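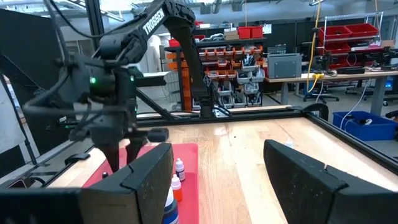

Does adding a wrist camera to each arm help a policy on tasks where two arms work over the same small area? On our tasks it helped in the last few centimeters before contact and made little difference before that.

Slide 1. Title

Good afternoon. I'm presenting for Vija Pētersons, Davoud Tabrizi and myself. The talk is on how we weight camera views at training time for two-arm tabletop work. Bijan Ghorbani wrote the data loader and is in the second row if you want to ask him hard questions afterward.

Keep this short. Go straight to the problem.

Slide 2. The problem

We train by imitation. A person drives the arms, we record joint positions and video, and a network learns to predict the next stretch of motion from what the cameras saw.

An overhead camera sees the whole table, but the arms get in its way just when it matters. A wrist camera has a close view of whatever is between the fingers and a poor view of most other things. It also moves. Every small joint motion shifts the whole background.

Point to the opening picture. Right wrist view. The fingers take up the bottom of the image, and the other arm is on the left with its gripper over the red mat. Then the three small bottles at the edge of the mat. The nearest one, with the blue label, runs out of view at the bottom. Behind the table you get shelves, bins and a workbench, and the network gets all of that too.

(Pause. Let people look at it.)

Slide 3. What goes wrong

If you feed all views in at full weight, the policy leans on the background in the wrist view. We saw this when we moved shelf bins between training and testing. The arm's reach drifted to one side even though the table was the same.

If you crop the wrist view tightly, the drift goes away, but the policy loses sight of the other arm and the two get in each other's way near the center of the table.

So cropping is a trade. We wanted the wide view for avoiding the other arm and the narrow view for the grasp.

Slide 4. Method

The change is small. Each camera view gets a gate, a single number between zero and one, predicted from the joint positions alone. The image features are multiplied by the gate before they are combined.

We kept pictures out of the gate on purpose. When it could see images, it learned the same background shortcut as the rest of the network.

During training we also drop one view at random in each batch. Without that, the gate settles on one camera early and stays there.

If someone asks about attention: yes, we tried it. Davoud has the runs. It did fine with the bins in place and drifted again when they were moved.

Slide 5. Data

3772 demonstrations across 9 tasks. All involve picking up or handing over small objects. Operators took turns, and we kept the failed grasps if the operator recovered.

Patricio Casado's group at Drurnham lent us their labeling tool, Trekside, which marks the moment of first contact. We use those marks for scoring only. They are never given to the policy.

Slide 6. Results

We ran 158 test trials with the bins rearranged. The gated policy failed on 9 of them. The ungated one, on the same starting layouts, failed on 61.

Say clearly that these are all on one setup with one kind of arm. I don't want anyone leaving with the idea that we tested this widely.

Most of the remaining failures are narrow objects standing upright. The fingers come down slightly off center and knock the object over before they close. The gate looks right in those trials — the wrist view is fully on — so I think the trouble is resolution.

Slide 7. What the gate learned

Show the plot. Horizontal axis is fingertip height over the table, vertical is gate value for the wrist view. It stays low during the reach, then rises steeply near the surface.

The other arm's wrist view does something we did not expect. Its gate goes up during handovers, even when that arm is only waiting. Vija thinks it is being used as a side camera. We haven't tested that yet.

Slide 8. Limits and next steps

Fixed joint ranges. If you remount the arms, the gate has to be retrained. That takes one afternoon on our machine.

Houshang Khosravi asked at the October meeting whether a hand-written rule based on height would do as well. Fair question. It gets most of the gain on single-arm picks and none of it on handovers. Backup slide 11 has the table.

Next we want to run it on the Bromholm setup, where the cameras sit farther back from the fingers.

Slide 9. Thanks

Leave this up during questions. Repeat each question into the microphone before answering.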